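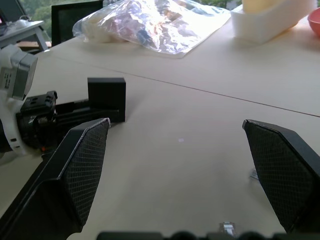 I have never trusted a subscription that starts with the word "free." My pharmacy in Betmont signed me up for one in November, a wellness plan run by a company called Cestix, and it took me 2 phone calls and a letter to get out of it. The letter was their idea. Signing up had taken a tap on a screen.

The defense you hear is that people like the convenience. Maybe some do. I went through my bank statements last winter and found $889 in yearly charges, of which I could explain maybe half. One was $65 for Clondari, a recipe service I would have sworn I'd never opened.
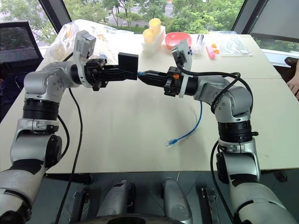 Companies say the terms are all there in the sign-up page, and so they are, in gray type under the button. I read them this time – every line. The renewal date was in there, but the price after the first year was not.

I'm told a new law will fix this. I doubt it. The last one gave us a cancel button that leads to a survey, then an offer, then a phone number that closes at five. I'd settle for a bill in the mail that I could decide not to pay.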